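The Robot Will Get To It

Trosturholm has been promising shop owners a shelf-tidying machine since March. Its engineer, who asked to be identified by job and nothing more, met us over bad coffee and was in a better mood than the schedule would suggest.

Can it stock a shelf yet?

"It can stock a shelf," she said. "If you have one shelf, and you like it, and you aren't in a hurry." She stirred her cup for a while. "People see a demo and think we're two weeks from firing the night crew. The night crew comes by and watches, and they leave feeling pretty secure."

Chip cans, she told me, are about as friendly as groceries get. They're stiff, they stand up, and every can from a given maker is the same shape. A bag of chips is another matter. A bag changes its mind while you're holding it. 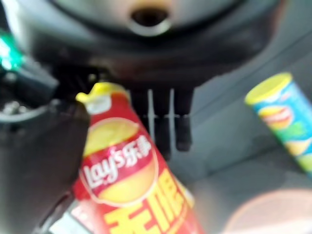

"A cylinder is a gift," she said. "Then you tip the cylinder and it's a cylinder that wants to roll to the door." Her benchmark is her nephew, age six, who was once given a box of canned goods and had the pantry filled before lunch. He put the soup in the oven, but she gives him credit for throughput. The machine's own record on the practice shelf is 100 placements without a drop. The run after that ended at placement 2.

I asked what happened. "Physics," she said, and looked out of the window.

What about the house?

Trosturholm has a household project too, called Kandora, and it lives on tabletops. The idea is that you go to bed, the clutter gets sorted, and you wake up to a clear table. So far you would want to sleep in.

The trouble at home is small stuff. A store has a plan for where things go. A kitchen table has a pen, a charger, half a toy and something that fell off something else, and even the people who live there can't say where it all belongs. "My husband and I have been moving the same Allen key around for four years," she said. "And I'm supposed to teach a machine what to do with it."

Thin things lying flat are the worst of it. You and I slide them to the edge, or pinch with a fingernail. She has a list of complaints about fingernails, chiefly that she can't order any.

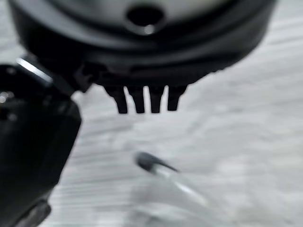 So when do I get one?

"Montecinos, the people who rent out our test kitchen, ask me that every month, and they own a mop," she said. Pressed for a date, she offered a task instead: one table, wiped and cleared, with no person in the room. She thinks that's close. Laundry she won't discuss.

Would she buy one herself? She thought about it long enough for the coffee to get worse. "For the shop, maybe. For home I'd want it to find the Allen key first."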